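This site uses cookies to remember your language and region. Accept all | Manage settings

Table finisher and surface inspector, Barkedero workshop

Ravimach makes and refinishes wooden tabletops for schools, offices and cafeterias. The Barkedero workshop is hiring 2 people for its finishing line. Both positions are full time, day shift, and report to Mohandas Gounder, finishing lead.

The work covers sanding, grain matching, application of matte coatings and final inspection of pale tops. Most orders at present are for the Illham table, a light-colored top with a low-sheen finish. Pale wood shows scratches across the grain, lap marks and uneven sheen more readily than dark wood, and the inspector rejects tops on all three counts.
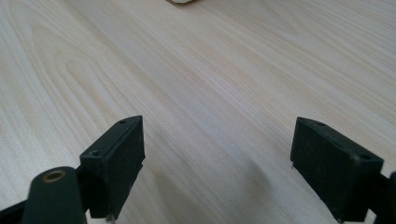
Light wooden top, smooth matte finish, cathedral grain on the left half and straighter grain elsewhere.

Duties

Sand tops by hand and by machine, following the grain direction – no cross-grain passes after the second grit.
Select and orient boards so that arched grain and straight grain meet the drawing.
Apply and cure coatings to the written schedule.
Check sheen with a gloss meter at 28 points per top and enter the readings in the job record.
Mark defects with removable tape, never with pencil or wax.
Keep the spray room and filters in working order.

Requirements

Two years in furniture finishing, cabinetmaking or a related trade. Able to read a shop drawing and tell a coating fault from natural figure in the wood. Able to lift 59 pounds and stand for most of a shift. Normal or corrected color vision is tested at interview. Experience with the Yang coating schedule is useful but can be taught on site.

The line finished 1,583 tops in the year to June. Overtime is paid and is limited to the weeks before school deliveries.

To apply, send a resume and two pictures of finished work, taken in daylight without flash, to the Barkedero office, attention Mohandas Gounder. Quote "finishing" in the subject line. Applications close 11 October 2021. Selected applicants will sand and coat a sample panel as part of the interview – materials and protective gear are supplied.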